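Druvero Word Collection
Progress report to the Gamel Fund, second period
Submitted by the Skanden language group

Where we are

We are very happy with this one. When we wrote to you at the end of the first period, Druvero was a pile of scanned letters, a spreadsheet with too many columns, and a long argument over whether "crick" should have its own entry or sit under "creek." Now it's a working collection that people in the Jara valley can search, and they do search it, at all hours, and then write to tell us what we left out.

As of this report there are 1,064 finished entries. The plan you approved called for 600 by this point, so we are well ahead, mostly thanks to the household words. Kitchens and furniture went much faster than anyone on the team predicted. Farm words have gone slower, for reasons we get to below.

A finished entry means the same thing it did last time: a headword, any other spellings we have found in writing, a plain definition, at least one dated line from a letter, diary or recording, and a note on who uses the word now (if anybody does). Entries that lack the last part are held back, even when we like them a lot.

Sources

We have now read over 2,000 letters. Most came from the same family bundles described in the first report, plus two late bundles from the upper end of the valley, which were a wonderful surprise. The writers of those were not schooled for long and spelled by ear, and for our purposes that is the best thing that could have happened. "Warsh" for wash, "winder" for window, "chimbley" and "chimley" both for chimney, sometimes in the same letter. You can hear the person.

It also means slow reading. A careful speller who wrote "wash" may well have said "warsh," and the letter won't tell us. So we have stopped treating a standard spelling as evidence of a standard pronunciation, and we have gone back over the early entries to take out any note that leaned on that. It cost us most of May. We think the collection is a good deal more solid for it.

The recordings fill in some of the gap. The older tapes from the Jara radio station are all copied and labeled, and the sound is better than we had feared. Several speakers use "anymore" in a positive sentence ("It's quiet here anymore"), which we had expected, and a few use it at the front of the sentence, which we had only seen once in writing. There is also plenty of "needs washed" and "wants fed," with no sign that the speakers think of them as anything special.

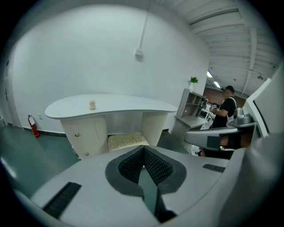 The Skanden room, with the white wall at the back.

Spelling policy

This took more meetings than anything else, so it gets its own section. You asked in your reply to the first report how we would decide which spelling goes at the top of an entry when there are several. Good question! We now have an answer we can write down.

For words that exist in general American English, the headword takes the ordinary American spelling and the local ones follow it. So a reader looking for "chimbley" lands at "chimney," and the local forms come right after it. For words that only exist here, or have a meaning only found here, the headword is the spelling that turns up most in the letters. Where two spellings tie, we take the older one and say so in the entry.

The British-looking spellings were a puzzle. Some of the oldest letters have "plough," "grey" and "neighbour," and at first we marked them as signs of where the families had come from. We don't any more. "Grey" never went away in American writing, and "plough" lasted longer on farms than the schoolbooks would suggest, so neither one says much about a writer's background. "Neighbour" is more interesting, because the same writers who use it also write "color" and "favor." We suspect one particular schoolteacher, and have no proof.

Quoted lines keep the writer's own spelling and capitals. We don't add "sic." Readers who tried the early version told us it made the letter writers sound foolish, and once that had been said we couldn't stop seeing it. Punctuation is also left as it is, with one exception: where a line has no stops at all and can't be followed, we put in a space wider than the others. The page explaining this is up, and it's short.

For our own definitions and notes we follow American practice all through, with double quotation marks, single ones inside them, and commas and periods inside the closing mark. The only place we depart from that is where we quote a spelling letter by letter, when a comma inside the marks could be taken as part of the form.

Schools

All 11 schools on the original list are now taking part. The word-hunt sheets went out on paper after all, which several teachers had asked for, and students took them home to ask parents, grandparents and in one class the bus driver. What do you call the long soft seat in the front room? What do you call the evening meal, and is it the same on a Saturday? What do you say when somebody's shirt is on inside out?

The seat question was the runaway favorite. "Couch" leads among the students, as it does nearly everywhere, but "davenport" is alive and well among grandparents, and some children had plainly never heard the word until they brought the sheet home. One sheet came back with a note saying that the family had argued about it through supper. (Supper, not dinner. Dinner is at noon in that house.)

We had planned to use the sheets only as a check on entries already written. They have been so good that we would like to cite them as sources in their own right, marked as reported and kept apart from the letters. The permission form that went home with the sheet covers this, and we have written to the schools to make sure they are comfortable with it before we go ahead.

The collection online

The search page now forgives spelling. Type a word the way you say it and you will usually get there, even without the right vowel. This is the feature people write to us about the most, and it came straight out of watching first-time users type "cricks" and "crik" and give up. Doubled letters, dropped final g, "er" for "ow" at the end of a word: it handles all of those. It doesn't yet handle words that have been split in two, so "over hauls" for overalls finds nothing. That is on the list.

Each entry can be printed on one side of a sheet in large type. We did this for the senior center and it has spread to the library.

Sound clips are attached to the household entries and to most of the weather ones. The clips are short, usually a single sentence, and we have tried to choose sentences that stand up without the rest of the tape. Some don't quite. One speaker says "and that was the second time with the goose" and then the tape runs out, and we kept it in anyway for the vowel in "goose."

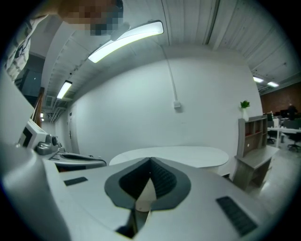

Farm words have been slower, as we said at the top. The trouble is that they change every few miles and every few years, along with the equipment. A word for one part of a harness may be in a diary from the lower valley and nowhere else, with no one left who used the thing. For such entries the last field, on who uses the word now, often has to read "no current speakers found," and we don't like to write that until we have asked properly. Two long afternoons with retired farmers cleared up a good number of them, and turned up some words that were not on any of our lists. "Shuck," "hull" and "shell" came out in a completely different order from the one we had drafted, depending on whether you meant corn, peas or walnuts. We redid all three entries that same week.

Changes from the plan

The printed booklet has moved to the next period. We would sooner have the farm section in it than bring it out without, and the printer is fine with the later slot. The money set aside for it has not been touched.

We spent less on copying tapes than we budgeted and more on reading time. The two nearly cancel out, and the full table is in the attached sheet. We are not asking for anything extra.

The map is on hold. A first try put a dot on every family that used a given word, and it looked terrific, but several of the letter bundles came to us on condition that the house not be identified, and in a valley this small a dot is an address. We are looking at shading by school district, which would be duller to look at and much safer.

Next period

Finish the farm section and start on the words for weather on the river, which are some of the loveliest in the letters. Add the school sheets, if the schools agree. Get split words working in the search. Bring the booklet to the printer. Go back through the tapes for questions and commands, where the sentence patterns differ most from general American and where our notes are thin.

We would also love to have somebody from the Fund sit in on a reading session. They run all morning, there is coffee, and visitors get handed a letter like everyone else. Please tell us which months suit you and we'll pick one with good handwriting.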